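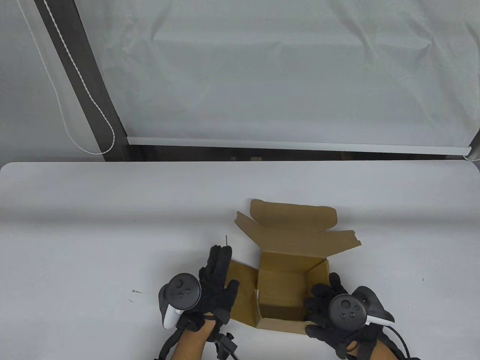
Boxes again. Woke up at 5:40 thinking about dust flaps, lay there till 6, gave up and made coffee. The Rasach order has to be out the door before the end of June and I have been pretending June is long. It's not long. So, the small brown mailers, the ones with the lid that stands straight up at the back when it's open and that tab coming off the end at an angle, all of them folded on the white table under the window. Blind down because the sun comes straight in at the far edge and I can't see the creases in the board otherwise. The blind itself is a wrinkled mess, should iron it or whatever you do with a roller blind. Can you iron a roller blind? Look up.

Okay so. What I worked out by mid morning, writing it down before I forget like last time. Sides up first, both, THEN front wall. If you do the front wall first the side flaps get trapped behind it and you think it's fine and then the lid won't go down flush. Press from both sides with flat hands, not fingertips. Fingertips leave a dent in the corrugated and a dent shows. Lid last. Tab in slow.

Did the first 100 before breakfast, counted because I needed to know how long it'd take. Too long. Was going to have eggs. Had toast standing up.

Home Diary Shop Stockists Contact

The flats come from Itov and they're fine, I don't want to complain, the price is good. But the scoring is all over the place. One bundle folds like paper, the next one fights you the whole way and the side wants to spring back out. You let go to reach for the tab and the flap just leans away from you. Had a few where the slot for the tab was still half full of board and I had to poke it through with a butter knife. Wrote to Itov at lunch. Tried to be nice about it. Read it back after and it was not that nice. Oh well.

Total on the order is 3,000 which sounded great in April. Sounded like rent. I said yes on the phone without asking if they'd take them flat, which any normal person would have asked. They want them made up, tucked, filled, closed. Filled is the easy bit, one soap, one card, a twist of tissue. It's the making up that eats the day.

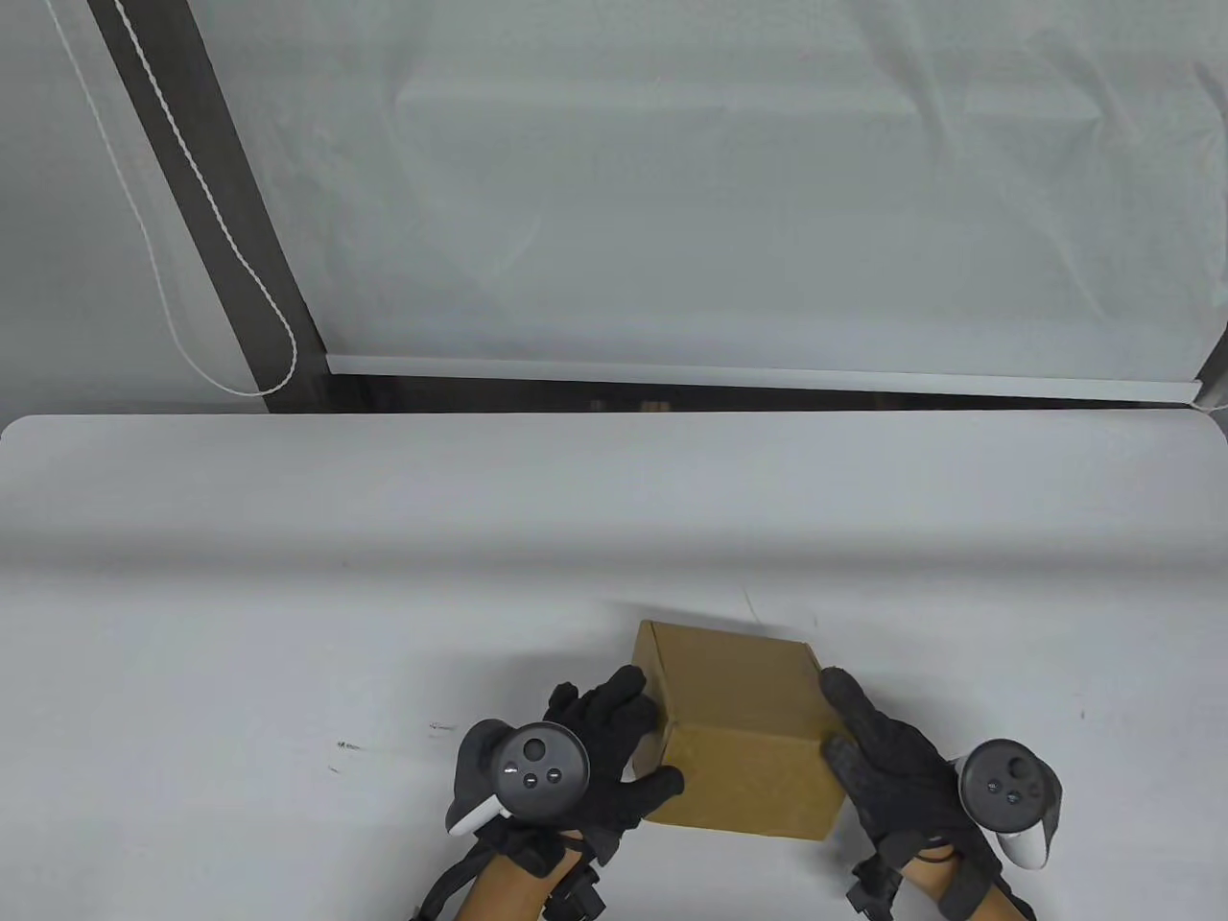

Lid down and tucked. No label on it yet.

That's how they should all look and some of them do. I like them plain. Rasach wanted to know about printing on the lid and I said it would push the date back, which is true, but also I like them plain. There's something about a box with nothing on it. The card inside says Jultedis and that's enough. Labels come last, after they're all stacked, otherwise I get one on upside down around the time I stop paying attention, i.e. 3 pm every day of my life.

Gloves: yes. I was stubborn about it for years and my knuckles looked like I'd been in a fight with a hedge. Cardboard dries your skin out, and the edges get you right in the fold of the finger. Downside is you can't feel when the tab has caught, you have to look. Upside is everything else. Also no coffee fingerprints on the lids, which, ahem, the Lecomte batch in the spring. They were very decent about it. I still cringe.

Lunch was the rest of the lentils. Cold. Good though, more lemon than I remembered putting in.

Afternoon. Tried changing where I stand. Table is a bit low for me so I'd been hunching, and by 2 my back was telling me about it. Put the stool in, took the stool out. Stool makes you reach up and over and then you push down on the box instead of in on the sides and the whole thing goes squashed-diamond shape. Standing is better. Need a mat for the floor. Or shoes, real ones. Was in socks.

Then the radio did a whole hour on bees and I got into a rhythm and must have done a big pile without noticing. Best part of the day by far. Sides, front, press, lid, tab, stack. Sides, front, press, lid, tab, stack. Stopped to answer the door (not for me) and lost it completly.
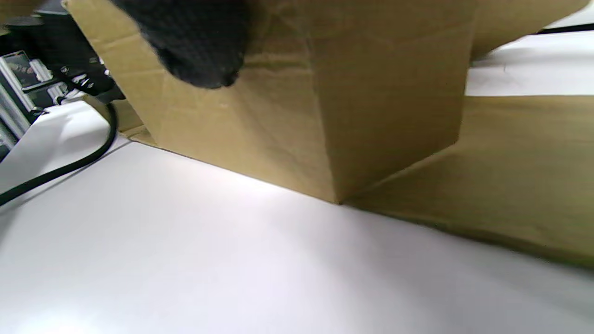

Corner on the table, big flap still out to the right.

Some of the board has these faint creases on the face, nowhere near the fold. I used to throw those out. Now I make a seconds pile and use them for samples and for posting things to my sister who doesn't care what a box looks like. One side always seems to come up a shade darker as well, depending how you turn it. Spent a silly amount of time turning one around trying to decide if it was two different boards or just the light. Just the light I think. Moved on.

Where to PUT them is the next thing. A flat bundle is nothing, slides under the bed. Made up they're all air. Hallway is full to the coat hooks. Bathroom I refuse, damp. Could stack on top of the wardrobe if I get the suitcases down, and then where do the suitcases go. Might have to ask Rasach if they'd take a first delivery early and get a chunk of it out of here. They've got a stockroom. I have a hallway.

Things for tomorrow, quick:

tissue, the cream one, NOT the ivory, the ivory looks gray next to the soap
ring the van place
wipe the table down, there's little dark specks on it, board crumbs or pen or who knows
blind
more tape for the outer cartons
answer Lecomte about the autumn, they've asked twice now
eat sitting down

Stopped at 7. Swept. The amount of brown fluff that comes off these things, it's in the toaster somehow. Hands smell of cardboard even through the gloves. Bath, then maybe ten pages of the book, I've been on the same chapter since before the order came in and have no idea who anyone is anymore.

Oh and Itov wrote back, just saw it. They'll swap the bad bundles if I send photos of the scoring. So that's tomorrow as well, before I've folded up all the evidence. Put a few of the stubborn ones aside by the door with a note on top so I don't grab them half asleep and start in on them with my coffee.

Lights off. It's still light out, weirdly.

We use cookies to remember your basket and see which pages get read. Accept Manage settings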